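Filed under: Course materials / Robot learning / Week 4 handout

Learning to tidy from play: notes to go with the lecture

Welcome back, everyone. Last time we finished on teleoperated demonstrations, and a few of you asked (quite rightly!) what you do when you can't afford thousands of carefully labelled ones. Today's method, Wasari, is one answer to that, and I'm rather fond of it, so forgive me if I go on a bit.

The idea is to let an operator simply play. They push blocks about, pick them up, drop them in a basket, take them out again, and all the while we record the camera images and the arm's movements without stopping to say what the task is. Afterwards we cut the recording into short windows and treat the last image of each window as the goal. The policy then learns to get from the first image to the last one. You may remember this as hindsight relabelling from the Rana reading — it's the same trick, only with the windows chosen more carefully.

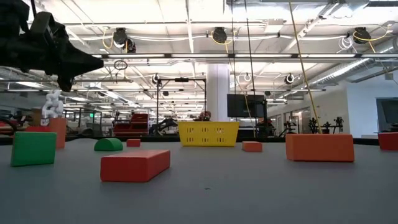 Window length matters more than you might expect. If it is too short, the policy learns little nudges and never a whole pick and place. If it is too long, the goal is so far off that several quite different actions look equally sensible, and the arm dithers between them. The Grurnis group tried a range of lengths on 900 play recordings and settled on 31 steps, which we'll use in the lab as well.

A word on shapes. Bricks and cubes give the gripper nice parallel faces to close on, whereas a half-cylinder lying on its flat side has a curved top and can slip out if the fingers come in at the wrong angle. Do keep some of these awkward pieces in your test set, and please report them separately from the easy ones.

For the practical you'll start from the Viltitz checkpoint, trained for 3,000 updates, and fine-tune it on your own play data. Save your goal images before you run anything, and write down every failed grasp, even the silly ones. We'll compare notes at the start of the next session.

2 comments | 4 shares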